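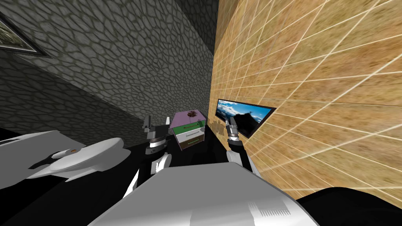

*Little cabinet in the corner, both arms up, drawers still shut*

**Is the Vultton sim kit worth it for drawer tasks?**

I've been on the trial of the Vultton two-arm kit since April and I can't decide whether to pay for it. I mostly want to practice opening drawers in simulation before I go anywhere near hardware. The robot model loads fine, the rooms are kind of loud (stone wall next to sandy tile, okay!) and my laptop copes. The full license is $646 though, and the Gimska bundle with more furniture is $848. Has anybody here paid for either one? My drawer runs are all over the place and I can't tell if it's me or the kit.

Homa Soltani

---

**Lukian Dovhaniuk**

I bought the plain license and I'm happy with it. Before you blame the kit, check your starting pose. I used to bring the grippers in way too high and then fight the wrist the whole time. Now I start with one low, in front of the drawer, and keep the other arm off to the side and out of trouble.
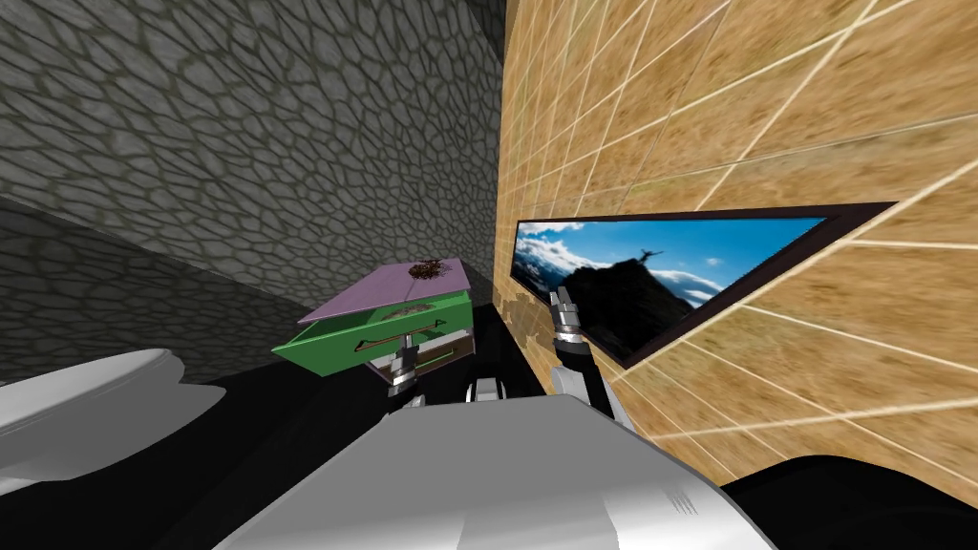

*Green drawer partway out, one gripper just below and in front of it*

Also turn the head view down so you're looking over the robot's own body at the cabinet. It feels cramped for a day and then you stop noticing. I do 50 runs per drawer, save the lot, and only then touch the settings. Changing stuff after every bad run drove me nuts.

I'd skip the bundle unless you need the extra furniture. You can upgrade later and pay the difference, or at least I could.

---

**Sibel Sarıgül**

Went with the bundle, kinda regret it. Only used 2 of the rooms so far. Support was nice though!

---

**Tuncay Değirmenci**

Which version are you on? Mine got a lot less jumpy after I updated.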